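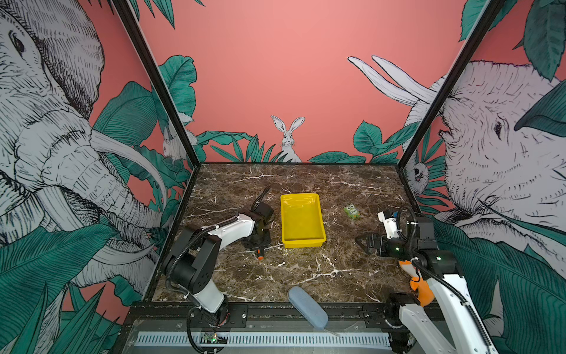

Re: [bench-arms] Sturkirex two-arm kit, worth it for a small shop?

Miłosz Mazurek wrote:
> We are looking at the Sturkirex kit from Ivgate. Their page says
> two arms, rail, grippers and software for 2,577. Has anyone on
> the list run one for longer than a demo? Mostly I want to know
> about the grippers and the cables. Our parts are small and
> light, nothing over 816 grams. Also, do you need the support
> plan?

We have had one since March, so I can answer most of this.

The price is right but it leaves out shipping and the enclosure. We built our own walls and put a jungle print on them, elephants and rabbits on pink. The arms don't care. If you buy the Ivgate enclosure you get plain gray panels, and they take an afternoon to put up.

Both arms bolt to one black rail along the front edge of the table. Get the rail level before you do anything else. Ours was off at one end and I redid the calibration twice before I found it.

Grippers: parallel jaw, fine for your weights. We test with a yellow plastic tray, a small green toy and a pale blue brush. The toy is the easy one. The tray is harder because the sides are low and sloped, and the jaws need to come down nearly straight at the edge. With the brush, it depends how it is lying. If the handle hangs over the front of the table the arm has to reach back close to its own base, and the planner will sometimes refuse. Move it in a bit and try again.

Cables: the sleeves are corrugated and run outside the links from base to wrist. Leave a loose loop near the wrist. I tied ours down tight the first week and the arm stopped on a torque fault every time it turned past the halfway point. Check the sleeve every 25 hours of running. It takes a minute.

Support plan: we paid for 6 months and used it once, for a bad board. Salulach handles the repairs and they were quick. I would skip it if you have someone who can solder.

Wieczorek sells a similar kit with one arm for less money. I tried it and went back to two, mainly for holding a part steady with one side while the other side works.

If you want the calibration file, write to me off list before Friday and I'll send it.

2 replies | 6 people found this helpful

Recent on this list
- Sturkirex firmware and the homing error
- Spare jaws for Wieczorek grippers
- Leveling a long rail on an old table
- For sale: Ivgate gray panels, unused

Contact the list owner | Back to top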